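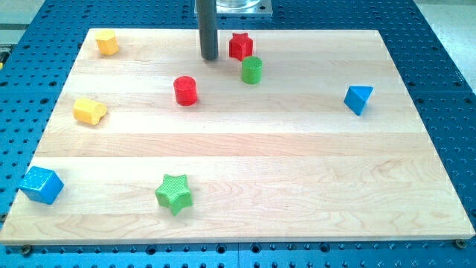 [firkon-users] Re: Pushing planner picks the wrong contact side near other blocks

From: Maeve Keogh
To: firkon-users
Cc: Abhishek Mittal, Leokadia Duda

Hi Līga,

I had a go at this over the weekend with the blocks on the maple board, and I think there are two separate faults which happen to look alike from the outside. Answers in line.

Līga Urbonaitė wrote:
> We moved from the September release to current main and the planner
> now picks odd contact sides when blocks are close together. Say the
> goal is "push the red star to the green cylinder". It will often
> plan an approach that goes straight through whatever is standing
> next to the star.

I can get the same thing here. The red star and the green cylinder near the back of the board are close enough that from our camera the star is partly hidden by the cylinder. The star's outline then comes out of the segmenter with a piece missing from its lower right. The planner takes the outline as given, puts the centre too far to the left, and works out the contact point from that.

So the first fault is in perception and the planner is only passing it on. You can check by switching on the overlay in the viewer (key O) and looking at the centre mark. If it is off the middle of the star before any plan has been made, you have the same problem.

The September release hid this, as it fitted a known shape to each outline before handing it over. That step was taken out when Abhishek moved the segmenter into its own process. I have put it back on a branch called fit-before-plan. It needs the shape list in your config, so if you have blocks we don't have, add them there first or they will be dropped without a warning. I will add the warning before it gets merged.

> Is there a clearance setting for the rod? I found tip_radius but
> changing it does nothing that I can see.

tip_radius is only read by the simulator. The real arm uses contact_clearance, in millimetres, under planner in the site file. The default is 4. I run with 10 on this board. With 4 the rod can be planned into the gap between two blocks, and any error in the centre then becomes a touch on the wrong block.

The names are bad and I agree they should be joined up. Leokadia has an open change for it, but it breaks old site files, so it is waiting for the next major version.

> The other thing we get is the arm going to the right place and then
> stopping above the board. The log says "no contact side" and it
> goes back to waiting. This is with blocks lying on their side or
> tipped over.

This is the second fault. The planner looks up a list of good contact sides by shape name, and that list was written for blocks standing on their base or lying flat. A star lying flat is in there. A yellow block on its side with the curved end facing right, like the one on the left of my board, is not. Neither is a triangular prism tilted with one triangle facing up and to the left. The lookup returns an empty list and the planner gives up.

There is a fallback which works out contact sides from the outline alone. It is slower and a bit cautious, but it does give an answer. Turn it on with:

planner:
 contact_source: outline
 contact_clearance: 10

Please note that with contact_source set to outline, the clearance is measured from the raw outline, so it is worth having the branch above as well.

> Last question, do you have a rule for blocks at the edge of the
> board? Ours sometimes go over.

There is a keep-in area, but it is tested against the block's centre only. The blue cube at my front left corner is partly over the edge of the wood and the planner still counts it as inside. It will quite happily plan a push that takes it further out, as long as the centre stays in at each step.

What I would like is a test on the whole outline, plus a rule that any block already over the edge may only be pushed inwards. Kulsoom wrote something like that for Breto and I have asked whether we can have it. In the meantime you can shrink the keep-in area by the half width of your largest block. You lose some working space at the front and sides, but the cases you describe should stop.

On testing: I wrote a replay script that takes the logged outlines and the text command, runs the planner without the arm, and prints the chosen block, side and push direction. I have 3000 logged commands to run it against. It is in tools/replay_push.py. To compare two versions:

python tools/replay_push.py --log mylog --out old.txt
(switch branch)
python tools/replay_push.py --log mylog --out new.txt
diff old.txt new.txt

It does not tell you which plan is right, only where they differ. I still read through the differences by hand.

If you could send me a log with the "no contact side" message in it, along with your site file, I will add it to the set. Please leave the outlines in. The last log I was sent had been trimmed to save space and there was nothing left to replay.

Things still open from my side:

- warning for shapes missing from the list
- outline test for the keep-in area
- contact sides for blocks on their side, in the lookup itself
- rename of tip_radius (Leokadia)

Abhishek, could you look at whether the shape fit belongs in the segmenter process or on the planner side? I put it on the planner side as it was less work, but it means the viewer overlay still shows the raw outline, which is confusing when you are trying to find this sort of fault.

Regards,
Maeve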